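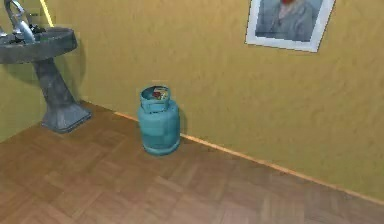
Gas cylinder against the wall, with pedestal sink.

Tips for making a burglar's evening longer

The Ovville police desk put out its spring leaflet in April and a copy came through our door, followed two days later by a second copy. It is a decent leaflet. It tells you to lock things. What follows is the bits it left out, mostly learned after our own shed was relieved of a drill, two planes and a bag of compost. I still think about the compost.

Sheds and garages

The padlock is rarely the weak part. Ours was a handsome brass lump, and it was still firmly locked when we found it, attached to a hasp that was attached to nothing. Whoever fitted the hasp had used short screws. Take them out and put coach bolts right through the door, with a wide washer and a nut on the inside. While you are there, look at the hinges. If you can see the screw heads from outside, so can anyone with a screwdriver, possibly yours, which you left on the windowsill.

Replace one screw in each hinge with a clutch-head security screw. You put it in with an ordinary flat blade and it won't come out with one. It won't come out for you either, so be certain the door is hanging straight.

Ladders should be hung horizontally on brackets and chained through a rung. A ladder lying behind the water butt is a staircase to the bathroom window.

Cover the shed window. An old net curtain is fine, if a bit genteel for a shed. Frosted film is better and costs less than the curtain did in 1984.

Marking tools

Postcode plus house number, on the body of the tool and again somewhere less obvious. An engraving pen is slow but it lasts. Practise on a tin lid first. My first effort was on a good chisel and reads as if it had been done on a bus.

A UV pen is quicker and fades in sunlight, so go over it every year or so. Don't put it on anything that lives outdoors.

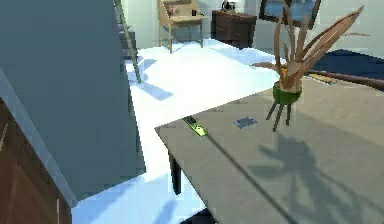 Should I write my name on my tools as well?

Leave it off. A postcode and house number is enough to get a thing back to you, and it doesn't tell a stranger who lives at the address.

If you move, don't scrape the old postcode off. Put a neat line through it and add the new one next to it. A tool with a gouge where a postcode used to be looks stolen, and you will feel silly explaining it to a constable at a car boot sale.

The noisy and the bright

Gravel under the windows works very well. It also works on you, coming home at midnight with your shoes in your hand.

Set an outside light to come on low and stay on. The sort that leaps to full glare for every passing cat will train the whole street to ignore it by the weekend. If you must have a sensor, aim it down and keep it off the pavement.

A lamp on a timer in the front room is still worth having when you go away. Set it to something a person might do. Ours came on at 8 every evening in high summer with the curtains open, which would have fooled a bat.

Keys

Off the hook by the front door, please. A bent coat hanger fits through most letterboxes. A drawer in the next room will do, as long as everyone in the house knows which drawer, and at least one of them puts the keys back in it.

Spare keys under flowerpots have been discussed before on this page, to no effect. 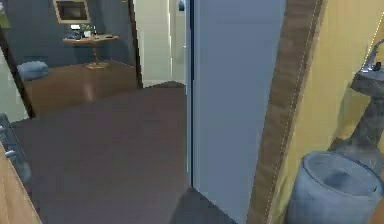
HOME & SHED » Lists and paperwork

If something does go, you will be asked for make, model and serial number, and you will say "it was green". So do the list now. Walk through the house with a notebook, one room at a time, and write down the serial number of anything with a plug. It took me a wet afternoon and came to 135 items, 117 of which no thief would want.

Keep a copy outside the house. Email it to yourself, or leave it with a sister in Greenwood. The list I made originally was kept in the shed.

Photograph jewellery next to a ruler, on plain cloth. Bicycles have the frame number stamped underneath, where the pedals join, under a layer of mud you were meaning to see to.

When you report a theft that's already over, use the non-emergency line or the front desk. You'll be given a reference. Write it somewhere sensible, as the insurer will want it before they'll even say good morning. Ours ended in 647 and I know this only from the back of a seed packet.

The Ovville desk will engrave bicycles if you take yours in, and Cerkeck has the same arrangement with shorter queues. Take the bike's receipt if you still have it. Wipe the mud off first.

Page last changed 27 May 2021

Related
Squeaky gates: to oil or not to oil
Fitting a door chain without splitting the frame
Letterbox draughts and what to stuff in them
Cerkeck lost property: how to claim an umbrella
Bicycle storage for narrow halls
Parking cones in Zastumen Road, part two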